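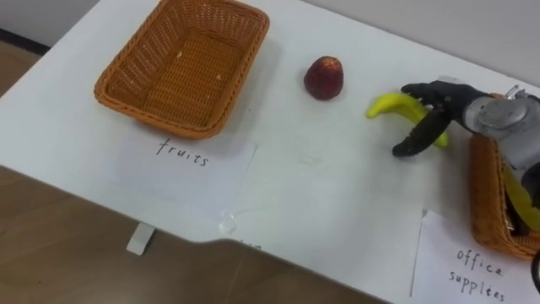
# Sorting task by teleop: do I throw out the demos where I fumbled?

Posted in **Teaching by Demonstration** · 11 March 2021

**fernandes_bench**

Hi all! First real project with a multi-fingered hand and I'm having a great time, but I'm stuck on a data question.

The task is simple on paper. Two wicker baskets on a white table, one labeled "fruits" and one labeled "office supplies," and the robot has to put each thing where it goes. I drive the arm remotely and record everything: head camera, joint positions, finger commands. So far I have 368 demos, and 57 of them have some kind of mess in them. I close the fingers too early, or I nudge the banana and have to chase it, or I head for the wrong basket and turn back halfway.

My first policy was trained on all of them. It picks things up pretty well (I cheered out loud the first time), but it hovers over the table for ages before it commits to a grasp, and sometimes it wanders toward the wrong basket and comes back, exactly like I do on a bad day. Do I delete the 57 and retrain, or is there something worth keeping in there? I'm recording with Firngate, if that matters.

---

**hamum_fan**

Delete them. Bad data in, bad data out. I only ever keep clean runs and mine works fine.

---

**slowhands**

Oh, this is a fun stage to be at! Please don't delete all 57 yet, because you've described two different kinds of mess and I'd treat them separately.

**Fumble and recover.** You bump the banana, it rolls, you reposition and grab it. Keep these! They're the only place your policy gets to see what to do when an object isn't where it expected. When I cut every recovery out of my own set, the arm was gorgeous right up to the first missed grasp, and then it just closed its fingers on air and carried on to the basket with nothing in them. What I do now is trim the part where I caused the mistake and start the episode from right after it, so the model learns the fix and doesn't learn the bump.

**Wrong basket, then turn back.** Drop these, or cut them and keep only the reach and grasp. There's nothing for the robot to recover from there, you just changed your mind, and the camera image gives it no clue why. That's very likely your wandering.

The hovering is probably pauses. Watch a few of your demos at normal speed and look at what you do just before the fingers close. I bet you stop and think (everybody does on remote control, depth is hard to judge through a camera). Cut the dead time out, or decide on your grasp before you hit record. I practice each new object 32 times with recording off, and it makes a huge difference to how smooth the real takes are.

Two more things to check while you're in there:

- Are the baskets always on the same sides? If "fruits" is on the left every time, the policy can ignore the label completely and you won't find out until you swap them. Swap the papers between sessions, and the baskets too.
- Pick one way to grab the banana and stick with it for this round. If half your demos pinch it from the top and half wrap it from the side, a simple policy can end up doing something in between, and that something is usually a dropped banana.

After trimming I think you'll still be above 300, and that's plenty to retrain on and see a change. Please post how it goes!

---

**cisura_lab_nights**

Agree with slowhands on splitting them up. I'll add that it saves a lot of time if you tag as you record. We put a foot pedal on ours, one tap for "I messed up" and two for "recovered," and the taps get saved as a column next to the joint data. I don't know if Firngate has a slot for extra inputs, but a plain text file with timestamps works too.

Also, rest your arm! My takes get noticeably jerkier late in a session, and the policy copies that too.

---

**fernandes_bench**

Thank you both, this is great. Just watched ten of them back and yes, I freeze before nearly every grasp. And "fruits" has been on the left since October. Swapping the papers tonight!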